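Havham, 26 April 2019

Pluvum launches a pair of handheld grippers for teaching robots household jobs
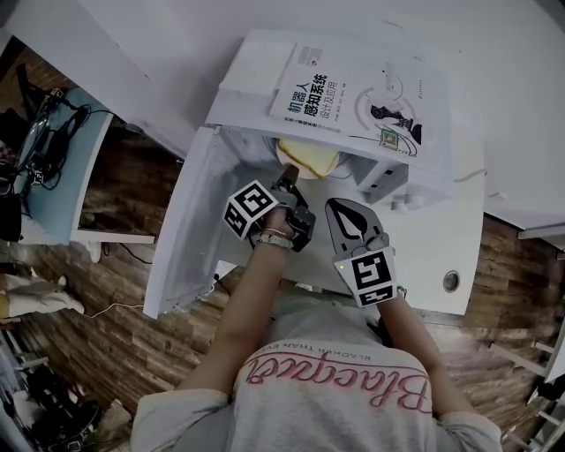 What do I get in the box?
Two grippers (a left and a right), a set of printed marker plates, a charger and a hard case. The whole lot costs £900, and spare marker plates can be ordered under part number 3244.

I'm Gilles Le Goff, I run the product side at Pluvum, and I've been itching to write this one! We've spent a long winter on these grippers, and from today anyone can order them.

You hold one in each hand, do the job the way you'd like your robot to do it, and the kit keeps a record of how your hands moved. Opening a cupboard, fetching a plate, putting it back – everyday stuff, which is just what robots find so hard. The black-and-white markers let a camera follow each gripper as it goes.

We lent early sets to Lemaire in February and they came back with 312 recorded tasks and a long list of grumbles (the trigger was too stiff, and they were quite right). The new spring is much kinder on the fingers. A full charge now lasts 90 minutes, too.

Orders go out from our Skitstead workshop. If you'd like to try a pair before you buy, ring the workshop and ask for me – I'm happy to put the kettle on.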